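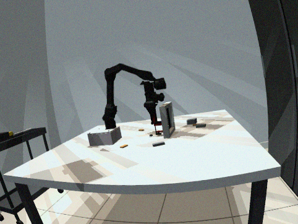

Black arm, white table, grey open box. Red bits are the gripper.

Spare room into workshop – how would you lay it out?

moth_and_rust
Hello all. Long-time reader, first proper thread. We've finally got the spare room back now my brother-in-law has found a flat, and I want it for picture framing and general glueing of things. It's a small room with one window, a radiator under the window (of course) and a chimney breast that sticks out just where you'd want a bench. I've got 400 pounds to spend on the lot, including flooring, as the carpet is cream and won't last a fortnight with me in there.

Main question is the bench. Do I go against the long wall, or put a big table in the middle and walk round it? I keep changing my mind. I've drawn it out both ways on squared paper and hated both.

pelhamgrove
Against the wall, every time. I had a middle table for two years and all it did was fill up on both sides. You also end up with extension leads across the floor, and I went flying over mine with a pot of varnish in my hand. Get the bench on the wall, sockets above it at elbow height, done.

tuppence_h
Disagree with pelhamgrove, sorry! For framing you want to get round all four sides. When I'm cutting mount board I'm forever going from one end to the other, and with a wall bench I was spinning the board about and knocking the corners. Mine's in the middle on castors with the lockable sort of brake, and it shoves up against the wall when my mum comes to stay.

Whatever you do, go for a white or very pale top. You can see every pin you drop.

pelhamgrove
Castors wobble. Even locked ones.

tuppence_h
Cheap ones do.

Ifeoma Effiong
Can I put in a word for the floor before you two fall out? I did mine last October with the Nidora click-together stuff and I'd do it again, but leave the carpet underlay out of it. I left ours down thinking it would be warmer and the whole floor bounced. Had to lift the lot and start again, and by then two of the boards had lost their tongues. Warm socks are cheaper.

On the bench, I'm with tuppence. But measure your door first. Mine opens inwards and I lost a good corner of the room to it until I had it rehung the other way.

moth_and_rust
The door opens inwards, yes, and I hadn't thought of that at all. Is rehanging a job I can do myself? I can hang a shelf but that's about my limit.

Ifeoma Effiong
You can, but have somebody hold the other end. The fiddly bit is filling the old hinge cuts so they don't show. I didn't bother on the inside, it's a workshop.

grebe77
What height are people having their benches? I'm tall and the ready-made Hultia one nearly finished my back off. I put blocks under the legs in the end and it looks daft but I can stand at it all afternoon.

pelhamgrove
Stand up straight in your work shoes, arms down, and measure to your wrist. That's what my old woodwork teacher had us do. For close-up work go higher.

tuppence_h
Higher for me as well. And can we talk about lighting, because one ceiling bulb is hopeless. You'll stand in your own shadow whichever layout you pick. I've got two Bangera strip lights, one over each long side, cost me 30 for the pair.

grebe77
I find strips too harsh for colour matching. I do mine by the window in the mornings and save the cutting for after tea.

moth_and_rust
Right, I've been in there with masking tape and marked it all out on the carpet. The middle table does fit, but only if the chimney alcove takes the mount board and I give up the armchair. The armchair was going to be the best bit! Leaning towards castors – decent ones, pelhamgrove, I promise – and a narrow shelf along the long wall for the glue and clamps.

pelhamgrove
Keep the armchair and put the bench on the wall. Last time I'll say it.

Ifeoma Effiong
It won't be the last time. What are you doing about the radiator? Don't store board anywhere near it, mine curled like old toast.

moth_and_rust
Turning it off, I think, and wearing your socks. Off to look at door hinges.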